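Jolene Mahuika
@jolenemahuika

Spent the weekend sorting out a water bill that was three times what we normally pay. Writing it down here in case it saves somebody a phone call.

Our usual quarter in Sumthorpe is 502 cubic feet. Two people, one bathroom, no yard worth watering. The bill that came last week said 2,573.

First thing I did was look at the dates. The last two readings were estimates, marked with a tiny E next to the number. The new one was marked A for actual. So part of the jump is catch-up from two quarters where the estimates came in low.

That explained some of it. I went back through the old bills and the catch-up came to 1,067. Still left a lot of water we had no memory of using.

Next step was the meter test. Turn off everything in the house, including the ice maker. Write down the reading. Leave it alone for two hours. Read it again.

Ours moved. Not by much, but it moved. If yours has a little triangle or star on the dial, that is the leak indicator, and it spins even on a slow drip.

Then shut the main valve inside the house and check again. If the dial stops, the leak is indoors. If it keeps going, it's in the line between the meter and the house. Ours stopped, so indoors.
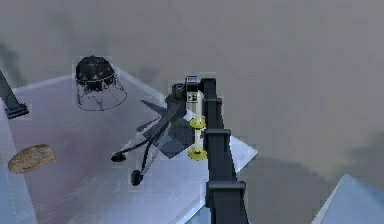 Dark arm, pale table.

Toilets are the usual suspect. Food coloring in the tank, wait 20 minutes, no flushing. If there's color in the bowl, the flapper is leaking. Blue shows up best. Yellow is useless, ask me how I know.

Ours came up blue in under five minutes.

The flapper cost me 12 dollars at Harasym on Prundmont Road. They have a cheaper one, but the guy at the counter said it doesn't seat right on older Histeck tanks, and ours is an older Histeck tank. Take the old flapper in with you – there are more sizes than you'd think.

Swapping it is easy. Water off at the wall, flush, unhook the chain, pull the ears off the pegs, put the new one on. Leave a bit of slack in the chain. I left too much the first time and it got caught under the flapper.

Repeated the two-hour test this morning. No movement on the dial.

About the bill itself: call and ask for a leak adjustment. Ours wants a form, a copy of the receipt for the part, and a reading taken after the repair. They don't mention any of this on the bill.

Arsen Panasiuk from two doors down got his approved last July and says it took six weeks. He also says to keep paying your normal amount while you wait – check with your own office before you do that, the rules could be different.

Form is going in the mail tomorrow. I'll post again when I hear back.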